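4.3 Portion labels and the snack diary problem

The case for serving-size labels rests on a simple chain. People read the label, they form an idea of how much they are about to eat, and they adjust. Each link has been tested on its own and each looks fairly sound. The whole chain has been tested far less often, and when it has, the test has usually depended on people writing down what they ate. We think this dependence is a more serious weakness than the literature allows.

Our own data come from the Grulldale household survey, in which 258 adults kept a snack diary for two weeks. Half of the households received packaged baked goods with the standard label, and half received the same goods with a larger label that gave calories per piece. The diaries show what supporters of the larger label would hope to see. Adults in the second group recorded fewer sweet snacks, and the difference was widest for frosted items. Had we stopped there, we would have had a tidy result and a short paper.

We did not stop there, partly on the advice of Ryszard Dudek, who had run an earlier survey in the same town and had come to distrust his own figures. His concern was that a label which makes people think about calories will also make them think about what they are willing to write down. A diary can't separate the two. A person who eats two donuts and records one looks exactly like a person who eats one.

Much depends on what counts as a piece. The larger label assumed that a reader would picture a single item on a plate and match the number on the box to that item. In interviews, few people described snacking in this way. They spoke of finishing what a child had left, of cutting something in half and coming back for the other half, of standing at the counter with the box open. Asked whether these counted as servings, most were unsure, and several changed their answer during the conversation. Frosting made matters worse. Respondents tended to treat a frosted donut as a bigger snack than a plain one of the same size, and some treated the color or the sprinkles as a sign of how "bad" the item was.

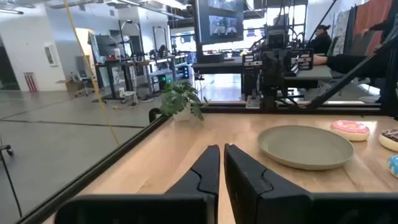 Figure 7. Empty plate with toy donuts, one frosted in pink and another in dark brown with sprinkles.

The larger label says nothing about any of this. It gives a number per piece and leaves the reader to decide what a piece is, which may be the hardest part of the job. Earlier work by the Aron group treated that decision as noise that would cancel out in a large enough sample. We see no reason to expect it to cancel out. If people who feel watched by the label are also more likely to round down, the error runs in one direction, and a bigger sample will only make us more confident in the wrong answer.

To get some idea of the size of the problem, we collected empty packaging from a subset of households and compared it with the diaries. The comparison is crude. Packaging tells us what left the box and says little about who ate it, and a few households had plainly thrown some of it away before we came. Even so, the gap between packaging and diary was wider in the larger-label group than in the standard-label group, and once we corrected for it the apparent benefit shrank to a level we would not want to defend. We report the corrected estimate with its full interval in Section 5 and ask readers not to quote the uncorrected one.

Two objections deserve a reply. The first, raised by a reader of an early draft, is that the Chidiac method already deals with under-reporting by scaling each diary up to an expected daily intake of 2000 calories. This seems to us to assume what it sets out to show. The correction spreads the missing calories evenly over everything a person recorded, so that a forgotten apple and a hidden pastry are treated alike. If the hiding is concentrated in sweet and frosted foods — and our packaging data suggest that it is — then the method repairs the total and leaves the pattern broken.

The second objection is that people can simply be shown better pictures. Photo guides have been used for years to help respondents judge amounts, and the guide sold under the name Stumex is widely used in household surveys of this kind. We have nothing against such guides. Our doubt concerns what they can do for foods that vary as much as these. Size, thickness of icing and the distance at which an item is viewed all affect how large it seems, and a respondent at home is comparing a printed page with something that may already be gone.
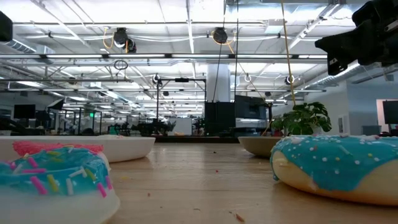
Figure 8. Toy donuts with blue and pink icing beside a large shallow white bowl.

When we asked respondents to estimate the calories in a frosted donut from memory, the most common answer was 300. It was equally common among people who had seen the larger label and people who had not. We take this as weak evidence that the number on the box was read, if it was read at all, and then let go. Supporters of the label may answer that people can act on a number without remembering it later. That is possible, but it is hard to see how a diary study would show it.

None of this proves that larger labels do nothing. Our packaging sample is small, it was collected in November, when baked goods come into the house for reasons of their own, and we had no way of observing what was eaten outside the home. A trial that weighed food before and after meals would settle more than we can, though at a cost that few sponsors have been willing to meet. Until such a trial is run, we would treat any claim that rests on diaries alone as a claim about diaries. Section 5 sets out the corrected estimates by household type and gives the rules we used for packages that were torn, partly full or missing their labels.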